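Home
Reviews
Desks and Tables
Buying Guides
Contact

Halliday Packing Table review: a big white work surface for a small mail-order room

Posted 22/03/2025 by Oldřich Matoušek
Filed under: Desks and Tables

I sell seeds and garden sundries by mail from a converted back bedroom. For years I packed orders on a folding banquet table with a bow in the middle. Last May I replaced it with the Halliday, the larger of the two sizes Cloltari sells, in white. I paid $439 for it, plus $33 delivery, and have packed on it most working days since.

Price when bought: $439
Top: 185 cm long, white
Height: adjustable, five positions
Weight limit according to the leaflet: 156 kg
Assembly: two people

Assembly

The table arrives in two boxes. One holds the top and the other holds the legs, the rear rail and a bag of bolts. The leaflet is a single folded sheet with drawings and hardly any words. Drawing four shows the rail the wrong way up. If you follow it you will find the holes don't line up, and you will have to take four bolts out again. My sister and I lost twenty minutes to that.

Everything else went together as drawn. The bolts were all there, with two spares. The hex key in the bag is soft and I had rounded the end off by the last leg, so use your own if you have one. Put the top face down on a blanket before you start.

Height

The legs adjust with a pin, like a crutch. You have to lift each corner, pull the pin, slide the leg and let the pin drop into the next hole. It is a slow job and not one you'd want to do between a standing task and a sitting task on the same day. I set it at the fourth position, which suits me standing (I am 5 ft 10), and have left it there. At the lowest position I could sit at it with an ordinary kitchen chair.

The fifth position has a slight wobble front to back. The fourth has much less. Bolting the rail to the wall would cure it, and there are two holes in the rail for this, but no wall screws are supplied.

The surface

The white top is the main reason I bought this one over the Perkell, which only comes in a dark brown. Small packets show up well on white. I drop fewer things into the wrong parcel, and a stray label backing is easy to spot.

Marks are the price you pay. Ballpoint comes off with rubbing alcohol. Packing tape leaves a line of glue if it stays down overnight, and that needs more rubbing. I cut on a mat, but the knife has gone past the edge of it a few times and those scratches are permanent. They are fine and you only see them with the lamp on.

The front edge is square and a bit sharp on the forearms. I stuck a strip of foam along it in the first week. The Perkell has a rounded edge and is better in this respect.

Space for boxes

With an open carton in front of me there is still room for the scale, the tape gun and a stack of paper. Folded-back flaps no longer knock things onto the floor. Bagged goods can go into a box standing up or lying flat, and it helps to be able to look straight down on them while you decide.
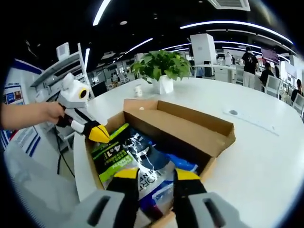

Storage underneath

There isn't any. The Nakel under-shelf is sold separately and is listed as fitting this table. I bought it and returned it, as the brackets foul the rear rail unless you leave out one of the bolts. I now keep flat cartons in a rack beside the left leg.

Good points

Plenty of room
White top makes small items easy to see
Solid at the middle heights
Spare bolts in the bag

Bad points

Error in the leaflet
Square front edge
Tape glue is hard to shift
No shelf, and the Nakel one doesn't fit properly

Would I buy it again?

Yes, at this price. If you sit to work and rest your arms on the edge, look at the Perkell first. Cloltari also has a shorter version of the Halliday at $333, but I haven't used it and can't say how steady it is.

Tagged: packing tables, mail order, Cloltari, Halliday
Next review: tape guns for everyday use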